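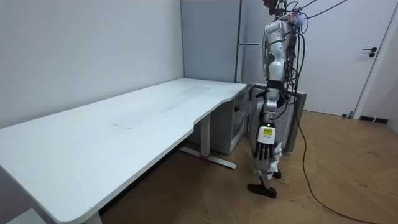

Candberg, April

Ticket 1041 - dull patch on white desktop, long desk with curved front
Status: open, waiting on replacement decision
Site: Candberg, second floor, wall side
Desk: Björklund long desk, white top, metal legs, width 2000 mm
Supplier: Skollitz, Ivville branch

Reported fault
The middle of the top has a faint rectangular area where the white finish looks dull and streaked. The rest of the top still has its normal sheen. The user first took it for dirt and wiped it with a damp cloth, which made no difference that lasted. It looked better while wet and came back as it dried.

Second fault on the same ticket: the desk rocks slightly when leaned on at the rounded end.

What was on the desk before
A self-adhesive desk mat, stuck down for most of the winter and pulled up when the room was rearranged. The patch matches the mat in size. No hot items or solvents were used on that part of the top as far as we know.

Log

Entry 1
Cleaned the patch with warm water and a drop of washing-up liquid, soft cloth, then dried it. A little grey came off on the cloth. Streaks still there when looked at sideways towards the wall. From straight above you can hardly find them.

Entry 2
Supplier asked us to check whether the patch was raised or sunken. Ran a fingernail across the border in several places. Could not feel a step. Supplier says this points to glue residue or a change in the surface sheen, and asked us not to use a scouring sponge or cream cleaner.

Entry 3
Tried isopropyl alcohol on a test spot at the back edge against the wall. Left it 20 minutes and checked. No colour change and no softening, so went on to one corner of the patch. That corner is better. It is still duller than the surrounding top, but the sticky drag under the cloth has gone.

Entry 4
Repeated over the whole patch, working in straight lines and changing the cloth often. The first cloth was loading up and putting the residue back down in streaks - this is probably how some of the original streaking got there. Result is an improvement, not a full repair. Left overnight.

Entry 5
Checked Wednesday morning with the lights off and the blind up. Dull area still visible at a low angle. Reported back to Skollitz and asked whether the top can be supplied on its own. They confirmed that it can, part 184, but the lead time depends on the curved cutout, as those tops are made to order. Price to follow.

Entry 6
Rocking. Checked all the bolts where the legs meet the underside of the top. Two were slack at the rounded end. Tightened them by hand with the supplied key. Rocking reduced but still there. The floor tiles are laid in a chevron pattern with grout lines between them, and the supplier suggested that a leg might be sitting partly on a line. Wants the desk shifted a little along the wall to test this. Not done yet, as the storage under the far end has to come out first.

Entry 7
Storage moved out and desk shifted towards the corner by the width of a hand. Rocking gone at the rounded end. There is a very small movement at the far end when pushed hard, which the supplier considers normal for a top of this length. Storage put back. Scuffs on the floor left as they are, they were not part of this ticket and will go to the cleaners.

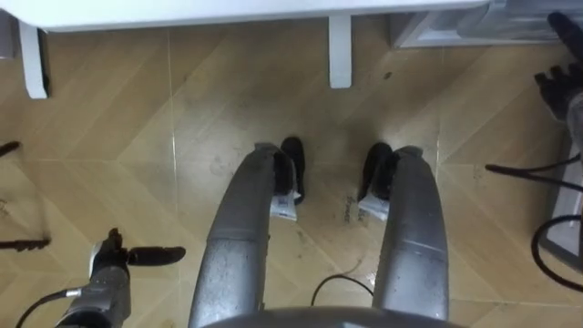

Can the desk be used while we wait for a new top?

Use it as normal. The patch is a matter of looks and does not affect the strength of the top. Please keep adhesive mats and tape off it, and wipe up spills on the dull area promptly, as it may mark more easily than the rest.

Entry 8
Asked whether a polish or furniture spray would even out the sheen. Supplier advises against it. Sprays leave a film that shows every cloth mark on white, and it would have to be stripped off again before anyone could judge the surface.

Outstanding
Price and lead time for part 184, from Skollitz.
Decision from the Candberg office on whether to replace the top or live with it.
Recheck the leg bolts in a month. If the same two have worked loose, ask for new fixings under the same ticket.

Rocking fault closed. Surface fault stays open under 1041 - please reply on this ticket and do not raise a new one.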